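Kiltidier housekeeping working group, minutes, April
Site: Tranholm building, second-floor lounge
Start 2:00 p.m. Minutes of the March meeting accepted with one spelling fix (Strebel, one "l").

## 1. Upholstery dusting

The group reviewed the dusting method for the gray armchairs. The woven fabric holds lint where the back curves into the seat. Agreed order of work: top of back, inside of back, arms, seat cushion, seat front. The duster is used dry. Spray is not to be applied to fabric under any circumstances.
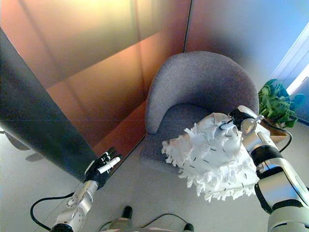 ## 2. Floor at the seat front

The seat front comes down close to the floor, and the vacuum head does not fit under it. Dust collects in a line along this edge. Broltisari quoted for a flat nozzle; price to be confirmed. Until then the white duster is used along the floor at the seat front, after the chair itself is finished. 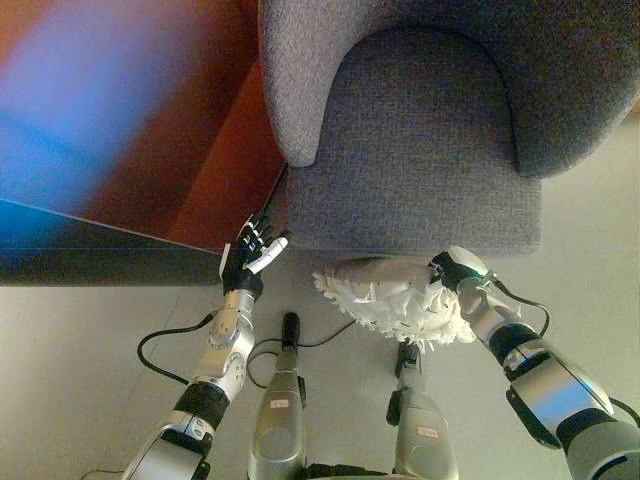 The quote does not cover hose adapters. One member asked whether the existing 32 mm hose would accept the nozzle. Not known. Item held over to the next meeting.

Duster heads are to be shaken out after each chair. A head used on the floor is not to go back on fabric before washing.

## 3. Clearances and adjacent surfaces

- Chairs next to the orange-brown surface are to be kept clear of it so the outer side of the arm can be reached. Present placement is too tight for a vacuum hose.
- The dark band below it is wiped with a damp cloth, left to right. Strebel's product sheet allows plain water only.

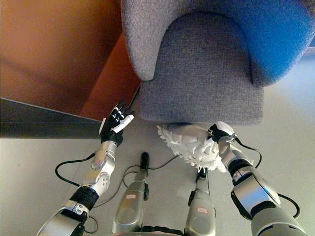
- Chairs are lifted when moved. Dragging has marked the floor in two other rooms.

## 4. Planter

Leaf litter behind the armchair was raised again. The light wooden planter box stays where it is. Fallen leaves are picked up by hand before dusting starts, as the duster fringe catches them. Watering remains with the plant contractor.

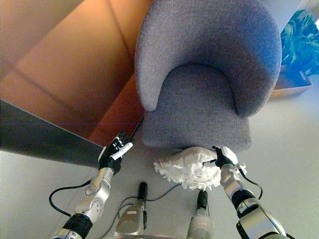

*Item 4: armchair, with planter behind; duster at the seat front.*

## 5. Actions

- Ask Broltisari about hose fit and price.
- Reorder duster heads, stock number 658, three packs.
- Update the lounge card with the order of work from item 1.

Closed 2:50 p.m. Next meeting in May, same room.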